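Porker: getting two simulated arms to agree with each other
Student project report, Salamatu Dogbe

My summer project was the bimanual planner in Porker, the little planning library our lab group uses for humanoid work in simulation. Marina Politis supervised, Necati Sarıgül kept the simulator alive, and I broke it roughly once a week. Before I started, Porker could plan for one arm quite happily and then plan for the other arm as if the first one was furniture. That's fine when the hands are far apart. It's hopeless when you want them to meet!

The task I picked was a meeting task: one hand holds a paper cup, the other holds a plain grey cylinder, and the planner has to bring the two together over a kitchen counter without any knocking. No real robot, everything in simulation, so I could get it wrong as often as I liked (and I did).

My first go was to plan the left arm, freeze it, then plan the right. It worked in easy layouts and fell over as soon as the left arm finished somewhere awkward, as the right had no way of asking it to budge. So I moved to planning both arms together, with one shared target, which is the pose of the cylinder relative to the cup. The planner is then free to choose where over the counter the meeting happens. That one change did more than anything else I tried, and I wish I'd started with it instead of spending most of June tuning weights.

The other headache was collision checking. We were wrapping every finger in a fat capsule, and when both hands were close the capsules overlapped long before the fingers would have touched, so the planner kept saying no to perfectly good poses. Uriel Iturra suggested keeping the capsules for the arms and swapping to the proper meshes only once the hands are near each other. Slower per check, but there are far fewer of those checks. I also had to tell the checker that a held object belongs to the hand holding it, otherwise every grasp counted as a crash. That took me two days to find and one line to fix.
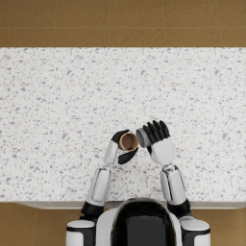 Figure 1. Simulator view from over the robot's head, cup in the left hand and grey cylinder in the right, with a small gap between them.

For the results I ran 465 random starting layouts through both versions. The old one-arm-then-the-other method failed to find a plan in 185 of them. The joint planner failed in 11, and when I went through those by hand, most had the cup starting so far out to one side that I'm not sure any plan exists. Median planning time was 1435 milliseconds for the joint version, slower than before, but Marina was happy with that for offline use.

What I haven't done: anything with contact. My planner stops at the approach, and actually putting one object into another needs force control, which Brenda Ibarra is looking at from September. I'd also like to smooth the wrist motion, as it still does a silly little twist near the end of some plans. The code is on the joint-arms branch, and the layouts are saved next to it with their random seeds, so you can rerun the lot.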